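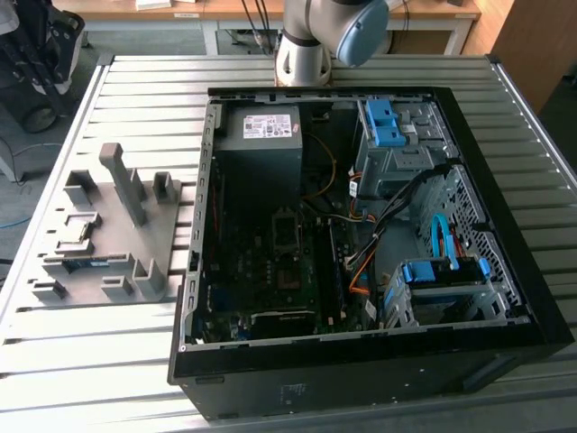
Attachment 1: tower on its side, panel off, CPU socket empty.

Ticket 409
Site: Clomcombe
Reported by: Charalambos Kourkoulas
Status: Waiting on part

Symptom: Unit shuts off within 7 seconds of power-on. No beep, no video. Started Saturday after the desk was moved.

Log
09:25 Wall outlet and power cord tested good with another unit.
09:40 Panel removed. Dust cleared from the board and drive cage.
10:05 Main power connector reseated. No change.
10:20 Light blue SATA cable unplugged at the lower drive, retried, no change. Plugged back in.
10:50 Heatsink found loose on one side. Old paste dried out. CPU pulled for inspection, no bent contacts in the socket.
11:15 CPU bagged and labeled, stored in drawer 25.

Probable cause: thermal shutdown from poor heatsink contact. Power supply not ruled out.

Next: Gralham to send replacement heatsink clip and paste. Refit CPU, retest with drives disconnected. If it still shuts off, swap the power supply from Tratosa stock.

Do not close the case until the CPU is back in.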